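Harach Replay: frequently asked questions

What does Harach Replay do?
It reads the recordings from a hand-held gripper and cuts them into single grasps. Each grasp gets a start mark, an end mark and a label, and then you can send it to your training software.

Which version should I install?
Please take version 4. Older projects open in it, but you must run the converter first. The converter keeps a copy of the old file.

The tool says "no gripper width found". What is wrong?
In most cases the width file has another name than the video. Both names must be the same up to the dot. If the names are correct, look in the log for error 1003, which means the two clocks do not agree.

Can it find the fingers by itself?
Yes. The finger mask was first drawn by Otakar Říha on 1628 pictures from our room at Takuvstead. If your fingers have another shape, draw your own mask under Settings, Mask. Eleven pictures are enough for a first try.

Does it work with thin or woven objects?
It does, but with more care. Between the strands the background can show through, and the object mask may then have holes. Set "Fill gaps" to medium and check the result by eye before you export.

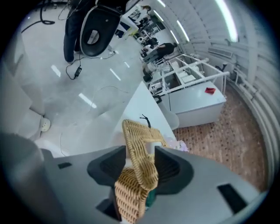 Woven wicker between the two finger pads, with the white table behind.

Must I remove people from the background?
The tool does not need it. Your own rules may ask for it, and for this there is the Testora plug-in, which blurs people during export.

Where do I report a fault?
Use the form on the Medina page and attach the log. Please do not send the full recording unless we ask for it.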